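Chapter 4

Flat Surfaces and Their Finishes

4.1 Introduction

A surface is called flat when every point on it lies within a stated distance of a single plane. The definition says nothing of what the surface is made from, how it is held up or what it is for. A shop counter, a drawing board and a ballroom floor may all be flat in this sense, and each will have been made flat by a different route. The present chapter deals with horizontal working surfaces in workshops, schools and offices. Walls and ceilings are treated in Chapter 6.

Three properties are kept apart throughout. Flatness is a matter of overall shape and is measured over the full length of the piece. Smoothness is a matter of fine texture and is measured over a few millimetres. Level is a matter of how the piece stands in the room. A surface may have any one of these without the others. Students often confuse the first two, and much poor work is traced to the sanding of a board that should have been planed, or the planing of a board that only needed to be packed up at one corner.

The reader should have worked through the exercises on straight edges in Chapter 2. The method of winding strips, given there for narrow stock, is extended in Section 4.3 to boards of any width. 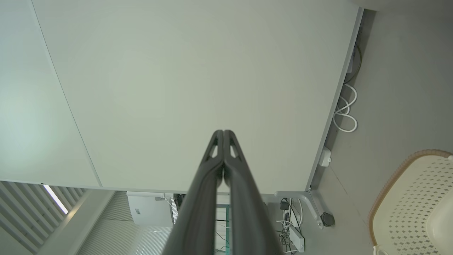 E. Lacerda
Department of Furniture and Interiors, Barnska Technical College

4.2 Colour and sheen

The finish of a working surface affects how easily it can be used. A very dark top hides marks but also hides small dark parts laid upon it. A very bright white top shows everything and, under strong light, tires the eye. For general bench work the usual choice lies between the two, in the pale greys, pale greens and buffs.

Sheen is the share of light thrown back at the mirror angle. A gloss finish has high sheen and is easy to wipe, but it gives back the shape of each lamp as a bright patch. A matt finish spreads the light and gives an even appearance from most positions. It also holds dirt more readily, and repeated cleaning tends to polish it in the places most often rubbed. The term "satin" covers a wide range between these two and should not be used in a specification without a figure beside it.

The Binimwood survey of teaching rooms, to which we return in Section 4.6, recorded the finish of 481 tops in daily use. The sample was drawn from day schools and evening institutes, and worn tops were entered under the finish they had when supplied. Gloss tops made up some 55 per cent of the total. The authors put this down to ease of cleaning and to the habits of suppliers, and noted that few of the rooms had been lit with the sheen of the tops in mind.

Lighting and finish should be settled together. Where the lamps are fixed and cannot be moved, the finish must be chosen to suit them. Where the room is new, it is cheaper to alter the lamps on paper than to recoat the tops later — a point taken up in the worked case of the Lallar reading room at the end of the chapter.

4.3 Testing for flatness

The simplest test uses a straight edge longer than the board. The edge is laid along each side, across each end and along both diagonals, and the light showing beneath it is noted in each position. Light at the middle indicates a hollow. Light at both ends, with the edge rocking, indicates a crown. If the two diagonals disagree, the board is in wind, and no amount of work on one side alone will cure it.

The straight edge must itself be tested before use. Draw a line along it, turn it end for end, and draw a second line through the same two end points. Any gap between the lines is twice the error of the edge.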